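I've read a lot of advice on fake plants, and most of it is written by people selling fake plants. What follows is how I put together a single artificial stem in a plain pot so that it stands up, stays up and doesn't look like something from a dentist's waiting room. Whether you need one at all is a separate question. I have two.

## What you need

- One pot, taller than it is wide
- One or two artificial stems
- Something heavy for the bottom (gravel, sand, old coins)
- Something to grip the stem (dry floral foam or crumpled newspaper)
- Wire cutters, if the stem has a wire core

Skip the "styling kits." I bought one from Karkard and it was a bag of moss, a bag of pebbles and a leaflet telling me to buy more moss. The gravel in my driveway did the same job.

## Pick the pot first

Every guide says to start with the plant. I don't agree. A stem can be bent or cut, and a pot can't, so settle on the pot and make the stem suit it.

Texture helps more than color. A brown pot with some kind of weave or grain on the outside hides dust and fingerprints, and it pulls attention away from the leaves, where the fakery shows. Glossy white does the opposite. The tall cylinder shape is easy to fill too, though it tips more readily than a squat one, so take the weight step seriously.

## Sort the stems before anything goes in

Take everything out of the packaging and lay it flat on a table. Stems sold as "identical" rarely are. Mine came from Nunel in a pack of 4, and 3 were usable.

1. **Check for bends.** Roll each stem across the tabletop with one finger. A straight one rolls evenly. A bent one hops. Slight bends can be coaxed out by hand, but I wouldn't trust the hair dryer trick that gets passed around. I tried it and got a shiny patch and the same bend.

2. **Stand one up and leave one down.** Put your best stem in the pot and lay the next one on the table beside it. It's a dull way to spend five minutes, but you'll see whether the pot wants a second stem before you've glued or wedged anything. A single thin upright with narrow leaves at the top is often enough. Product photos always show the pot crammed full, and I assume that's to sell more stems.

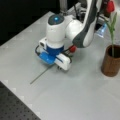 3. **Mark the height.** With the stem upright, pinch it where it meets the rim and put a bit of tape there. The usual rule says the plant should be one and a half times the height of the pot. I've never found out where that rule comes from. Go by the shelf you have.

4. **Cut less than you think.** Trim a little, try it, trim again. Stems with a wire core will ruin kitchen scissors.

## Weight and grip

Fill the bottom third of the pot with gravel. Morsy sells "planter ballast" for this, and as far as I can tell it's gravel with a label.

Pack foam or newspaper on top until it's snug, stopping a little below the rim. Push the stem straight down the middle in one go. If you wiggle it in, the hole widens and the stem will lean by the end of the week. Newspaper is more forgiving here, and you can repack it.

Don't glue it. You'll want to take it out to wash it.

## Do you cover the top?

Only if people will look down into it. On a high shelf the inside of a narrow pot is just dark, and moss is wasted there. On a coffee table, a thin layer of leftover gravel is fine.

## Cleaning

Padon makes a spray that claims 100 percent dust removal. A damp cloth did as well for me. Wipe each leaf from the base outward, and let the stem dry before it goes back in the newspaper.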